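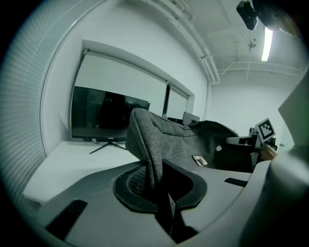

From Our Members: How I Came to Grasora

My name is Ilona Vincze and I joined the writing circle in February. Tihomir Berisha asked me to tell something about my life for this newsletter, so I try.

I was born in Likura, a small town by the river, as the youngest of 6 children. My father repaired clocks and radios. My mother sewed coats for the whole street and she sang when she thought we were asleep. The town had some 3,000 people, and I think all of them knew when I broke the window of the bakery.

When I was nineteen I left with one suitcase and my aunt's address on a piece of paper. The first winter in Grasora was hard for me. I understood the words in the shop, but I did not understand the jokes. I learned the language from my neighbor, Mrs. Zamfir, who corrected me over the fence while she hung her laundry.

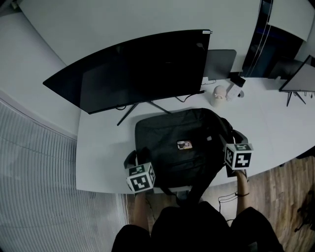 Desk with two monitors and a laptop.

Later I worked many years in the post office, and I married, and we had two sons. Now I am writing down the stories of my mother for them. I have finished the chapter about the flood, and the next one is about her wedding, for which I still need the name of the priest. If somebody here has family from Likura, please talk to me after the meeting.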